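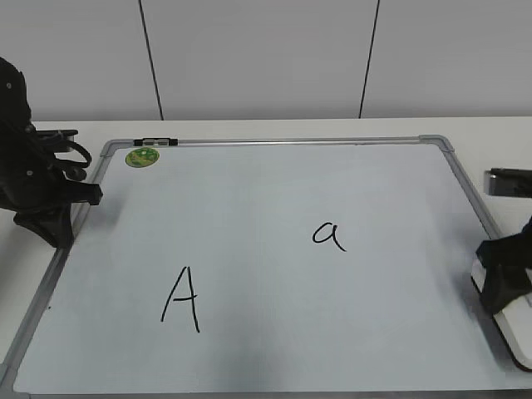

3.2 白板书写任务的示教采集

图4 白板书写任务的工作区。板面左侧为大写字母“A”,右上方为小写字母“a”,两只黑色夹爪分别位于白板左右两侧。

本节说明书写任务的示教流程、数据筛选标准以及两种示教方式的比较。任务取自Mivosbridge双臂操作任务集,要求系统在平放的白板上写出指定的拉丁字母。与抓取、堆叠等任务相比,书写任务的特点在于结果以笔迹形式留存,示教质量可直接由板面检查,无须另设终态传感器。图4所示的两个字母在尺寸与位置上均有差别:大写字母由两条较长的斜线与一条短横线构成,斜线略有抖动,右侧一笔的下端低于左侧;小写字母较小,采用单层写法,碗形部分圆润,末端向右下方带出短尾。此类形态差异是本文考察笔迹评价指标时的主要对象。

3.2.1 示教方式

实验采用两种示教方式。第一种为牵引示教,操作者手持机械臂末端,在重力补偿模式下直接完成书写动作,控制器同步记录关节角、末端位姿与夹爪开度。第二种为遥操作示教,操作者在相邻工位通过主从装置控制双臂,从臂以30 Hz的频率接收位姿指令。遥操作过程中,操作者可观看固定相机画面,但不得直接俯视板面,以使其所获视觉信息与策略网络的输入保持一致。

两种方式共用同一坐标系。每次采集开始前,操作者须依次触碰白板四角完成平面标定;标定残差超出阈值时,该批次作废并重新标定。白板平放于桌面,不作机械固定,采集过程中允许一侧夹爪对边框施加轻压,以抑制书写引起的滑移。是否施压由操作者自行判断,系统仅记录其发生时刻与持续时间。

3.2.2 采集规程

每条示教以双臂处于初始位姿为起点,以书写臂抬离板面并返回初始位姿为终点,时长上限为60秒。超时的示教不进入训练集,但予以保留,用于失败模式分析。字母类别与目标位置由程序随机给出,操作者在开始前以语音确认。擦除由人工完成,擦除后的残留痕迹不作进一步清理。前期试验表明,若训练数据仅含洁净板面,策略在残留墨迹与反光条件下容易误判落笔位置。

全部数据由4名操作者采集,共得到有效示教3,000条。操作者在正式采集前均接受统一培训,内容包括夹爪持笔角度、落笔速度以及异常停止程序。培训材料由Ackroyd实验室编写,其中持笔角度一节经Chang-ho Cho修订后定稿。采集工作于12月结束。

3.2.3 筛选与标注

筛选分两步进行。首先由程序剔除时间戳缺失、关节力矩饱和或相机丢帧的记录;其次由两名标注员独立判读最终笔迹,判读结果不一致者交第三名标注员裁定。判读仅考虑字母是否可辨以及笔画是否完整,不对美观程度评分。线条轻微抖动、左右笔画长短不一等情形均视为合格。若按印刷字形的标准从严筛选,牵引示教数据的保留比例将明显高于遥操作数据,两种方式的比较亦随之失去意义。

笔画分段依据末端高度与法向接触力联合确定。对于大写“A”,分段结果通常为三段;对于单层写法的小写“a”,操作者之间存在差异,部分操作者一笔写成,部分操作者在碗形部分闭合后抬笔,再书写右侧竖笔与尾部。本文保留上述差异,未强制统一笔顺。

3.2.4 两种方式的比较

牵引示教的轨迹较为平滑,曲线段的速度变化连续,适合用于学习小写字母的碗形部分。其不足在于操作者的手部时常进入相机视野,造成局部遮挡,训练时须以掩膜处理。遥操作示教不存在这一问题,图像分布与部署阶段更为接近,但在长斜线上易出现低频抖动,主要源于主从装置的延迟以及操作者对接触力缺乏直接感知。

在混合训练中,我们先以牵引示教数据预训练轨迹解码器,再以遥操作数据微调视觉编码器与解码器的连接层。该顺序不宜颠倒:若先以遥操作数据训练,解码器倾向于复现抖动,后续微调难以完全消除。接触力通道在两个阶段均参与训练,但牵引示教中的力信号包含操作者手部的作用力,须先行扣除。扣除模型沿用Trusano控制器的动力学参数,未作重新辨识,这一做法可能在低速段引入偏差,其影响将在第5节讨论。

3.2.5 局限

本节数据限于单个字母,未涉及连写与多行排布。白板高度固定,策略对倾斜板面的适应能力尚未检验。此外,操作者均惯用右手,书写臂与辅助臂的分工因此较为单一,所得结论不宜直接推广至双臂角色互换的情形。

本网站使用Cookie以改善阅读体验并统计访问情况。继续浏览即表示您同意我们的Cookie政策。 接受 | 管理偏好

读者评论(3)

Diane Doucette
关于3.2.4节中手部作用力的扣除,请问牵引时的握持位置是否固定?我们在Standolville平台上做过类似处理,握持点每次略有移动,扣除后的残差便很难解释。建议作者在附录中给出握持点的约束方式。

匿名读者
笔顺不统一这一点希望能有消融结果。小写a抬笔与不抬笔混在一起训练,解码器会不会在闭合处犹豫?

Chang-ho Cho
回复Diane Doucette:握持位置由末端的环形把手限定,但绕环方向未作约束,附录会补充说明。笔顺的消融正在整理,将随下一版一并提交。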